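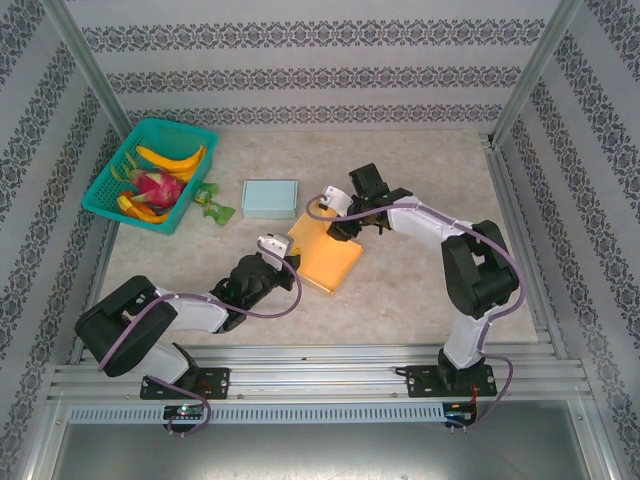
Ticket: left arm stops short of the box
Status: open
Build: two-arm table, shared workshop
Controller: Tateck
Arm software: Nestel

Problem: with the blue box as the target, the left arm slows down, closes early and reports a good grip. The Nestel log says "object held" every time. I don't believe the log.

Tried so far:

1. Recalibrated the wrist from scratch. The guide says this fixes 80 percent of reach errors. I'd like to know who counted. No change.

2. Swapped the Tateck board for the spare. Same fault, so I put the old one back.

3. Raised the grip threshold from 50 to 200. Now it takes longer to claim the same thing.

4. Ran the wrist camera by itself to see what the software has to work with.

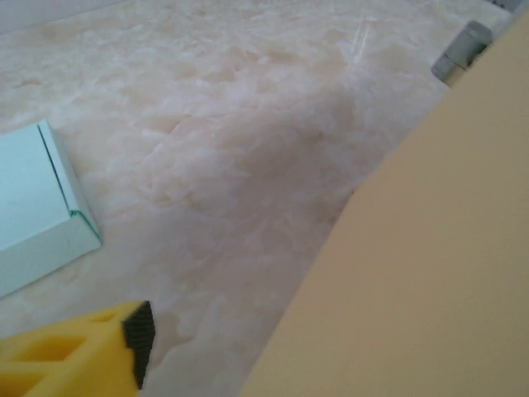 Wrist camera view, blue box at left, yellow finger at lower left.

The forum answer is that shiny tables confuse the depth estimate. Maybe. People there have blamed the table for everything since February, and the one fix on offer is the Dinu mat, sold by the person giving the advice. Before I pay for a mat I want a run with the gripper open and nothing between the fingers, and see if it still reports a hold.

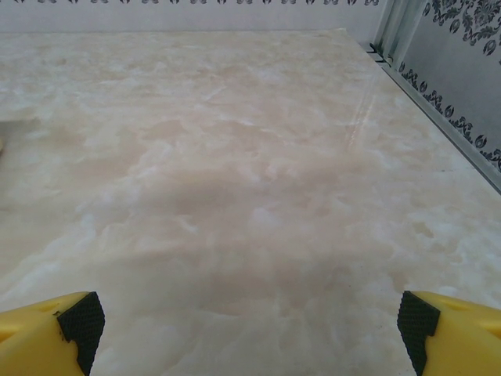 If it does, the fault is in the finger current reading and the table can stay as it is. I've set the log to save up to 700 lines per run so the start doesn't get overwritten again.

Please don't update Nestel on the Brusterlow laptop until this is closed. The last update "improved grasp detection" too.

Next: open-gripper run, both arms, threshold back at 50.

3 comments
0 shares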